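**Elevenses** is a short mid-morning break for a hot drink and a bite, taken at 11 or near enough. Mostly British. In Goltthorpe it's called a bunting - origin unclear, no link to the bird. 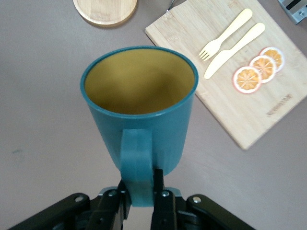
Elīna Kalniņš disagrees: the Goltthorpe word meant the bun, never the break, and people only mixed the two up later.

## Customs

Tea is usual, coffee common. Biscuits, toast, sometimes cake left from the weekend. At the old Hoveso works the break lasted 16 minutes, rung in and out by a bell. Shorter in August, for reasons not recorded.
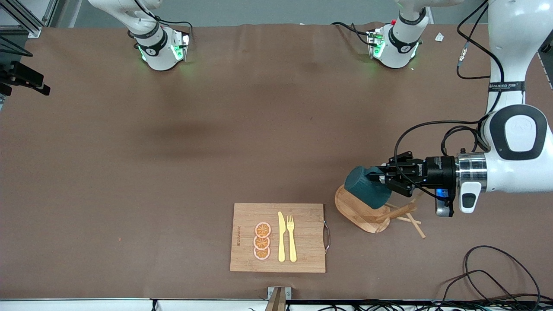 Dunking is the main point of dispute. Some hold that 2 seconds is the limit for a plain biscuit, others go by feel. Crumbs are expected and show up less on a brown tabletop than on a white cloth, wich older households still insist on. Saucers are optional.

## See also

- Second breakfast
- Tea brek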